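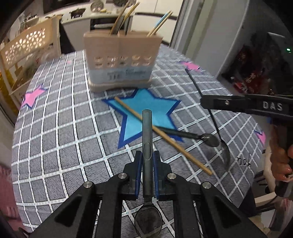

Comunidad de Ayuda Vinisdale
Sección: Hogar y comedor > Cubertería y mantelería

Consulta: Clasificación de cucharas y palillos en un comedor compartido

Enviada por: Administración de la residencia Havari
Estado: abierta
Respuestas: 3

Estimados miembros de la comunidad:

En la residencia disponemos de un comedor de uso común con mesas redondas y manteles de tela estampados. Al término de la cena, los residentes depositan sobre la mesa los cubiertos para su clasificación, y es habitual que queden mezcladas cucharas metálicas, cucharas de mango negro y palillos de madera. Hasta ahora se guardaba todo en un único cajón, lo que ha dado lugar a reclamaciones reiteradas.

Se solicita orientación sobre dos cuestiones:

Si procede separar los cubiertos por material o por longitud.
Si los palillos de madera pueden compartir compartimento con las cucharas.

El cajón disponible admite un organizador de 4 divisiones. Agradecemos de antemano su colaboración.

Respuesta de Vaughn Okafor
Votos: 4

Recomiendo la separación por longitud en primer término y por material en segundo. Las cucharas de mango largo deben ocupar la división lateral, en sentido paralelo al fondo del cajón; colocadas en diagonal impiden el cierre. Las de tamaño ordinario se disponen con todos los mangos en la misma dirección.

Los palillos de madera requieren división propia. Deberán guardarse completamente secos y emparejados, y se desecharán los que presenten astillas o manchas oscuras. En cuanto a las cucharas metálicas con la superficie interior rayada, pueden seguir en servicio siempre que no muestren óxido; conviene, no obstante, evitar los estropajos abrasivos.

En el comedor de Oyelaran aplicamos este criterio desde septiembre, con más de tres turnos de cena, y las reclamaciones han cesado.

Respuesta de usuario registrado (Nesen)
Votos: 2

Nosotros utilizamos vasos altos encima del aparador, uno para cada cosa. Resulta más rápido que el cajón.

Respuesta de usuario no registrado
Votos: 0

Se ruega indicar las medidas interiores del cajón. Sin ese dato no es posible recomendar un organizador. Respecto del mantel, sacúdase antes de volver a poner la mesa.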